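Teleop demos in sim: how clean do they have to be, and when do I throw one out?

Asked 2/23/25 in Learning from Demonstration
Tags: teleoperation, simulation, two-arm, household tasks

I am recording demonstrations for a tidy-up task in a simulated apartment. I drive both arms with a pair of hand controllers and look through the head view plus one view per wrist. The task list has slippers, books and a few other bedroom things. Software is Raptis for the control side and the Vuderen recorder for the logs. Nothing special in either setup, default gains.

My slipper episodes are the ones I am least sure of. I pick up the first one with the left gripper and leave the right arm parked low until I need it.

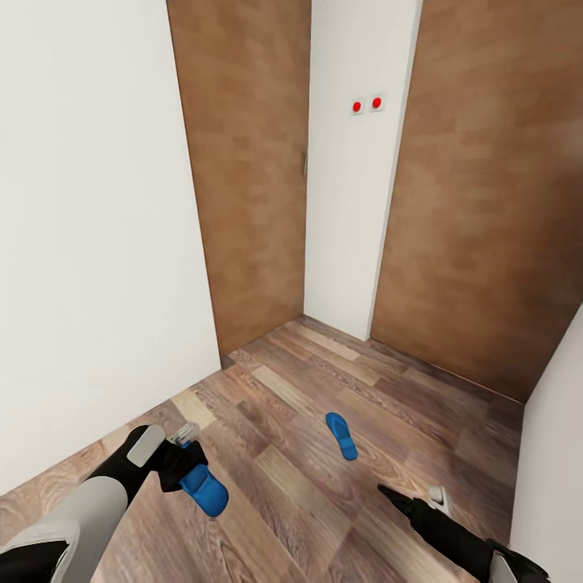

Left slipper by the strap, right arm waiting.

I have 69 episodes so far and the target is 300. The policy trained on the first batch does reach for things, but it stops short and sort of wobbles over the object. When I play back my own demos I do the same thing. I go in fast, stop, look at the wrist view, correct, and then close. On some of them I sit there for several seconds before closing.

Questions:
1. Do I cut the pauses out afterward or record again?
2. Does it matter if I use a different arm from one episode to the next?
3. Is a missed first grasp a reason to delete the episode?

I would like to settle this before I record more. The time on the Sudberg machine is shared and I don't get much of it.

3 answers

Answer 1 (accepted)

The wobble is most likely coming from your pauses. If a good part of each demo is the arm sitting still above the object, the policy learns that sitting still above the object is a normal thing to do. It has no way to know you were checking a camera.

On question 1, do both. Trim the ones you have, then change how you drive so you don't need to trim the rest. For trimming, drop steps where neither arm moved more than a small threshold and the gripper command did not change. Keep a few steps on each side of a gripper close. If you cut right up to the close you will lose the bit where the fingers settle, and the playback will look like a jump.

For driving, practice the reach ten times without recording. Books are harder than slippers for this. A paperback lying flat gives you very little to get hold of, so bring it near the edge of the mattress if your task allows it, and come in low from the side with the fingertips already lined up at a corner.

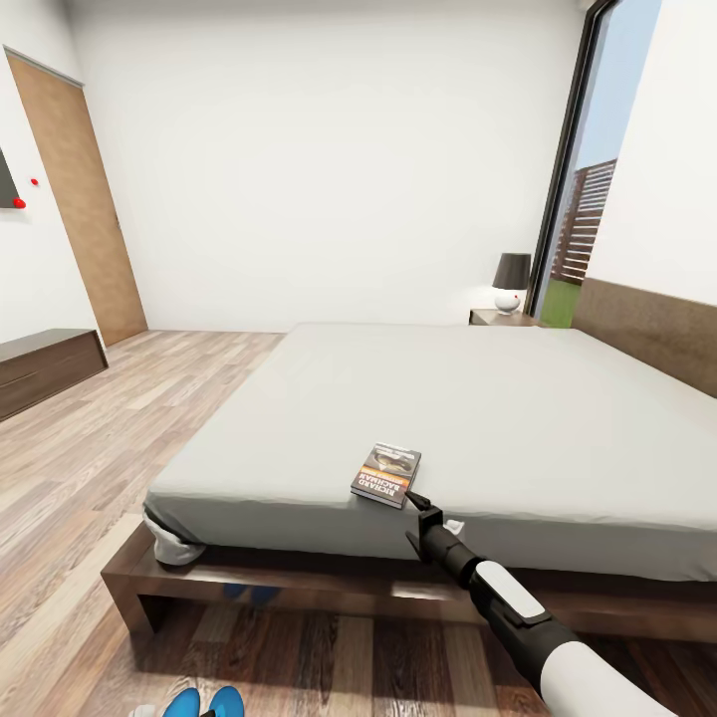
Slow down over the last few inches instead of stopping. A slow approach is fine in the data. A dead stop is what hurts you. It also helps to pick one spot on each object and always go there. If half your demos take the long side and half take a corner, the policy can end up aiming between the two.

Question 2: make a rule and stick to it. Mine is that the arm closer to the object takes it. A policy can learn that from the picture. It can't learn "whichever hand I felt like using."

Question 3: keep some misses. If you miss, back off and get it on the second try, that is a useful episode — it shows the policy how to recover. Delete it if you knocked the object somewhere you would never start from, or if you got it on the fourth try by luck. I tag them "retry" in the recorder so I can leave them out of a training run and compare.

Tumelo Sithole

Answer 2

Mostly agree with the above. I would add that you should look at the wrist view when you judge a demo and not only the head view. I went back over a set from October and found plenty that looked fine from the head and were bad up close. With a hardcover the spine fills a lot of the wrist view, and you can't always tell how the book sits relative to the fingers. Depth is the part people get wrong.
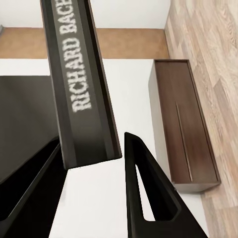 So before I close, I check that there is a finger on each side of the book and that the gap between them lines up with the end I want. If I can't tell, I roll the wrist a little while still moving. That gives enough change in the view to judge distance and it doesn't leave a pause in the log.

Also check your controller scaling. Mine was set so a small hand movement made a large arm movement, and I was stopping all the time to correct for it. I turned it down and the stops mostly went away. In Raptis it is under the operator profile, per arm, and the two arms do not share the value. You have to set it twice.

Answer 3

just record more. we had the same problem on the Umberg tasks and it went away at 301 episodes. didn't trim anything

Comment on Answer 3: Did you keep the same person driving for all of them?

Reply: no, two of us. she was faster than me

Comment from the asker: Thanks. Trimmed the old ones with a threshold and kept 30 to check by eye. Scaling on my right arm was double the left, so I will redo the books.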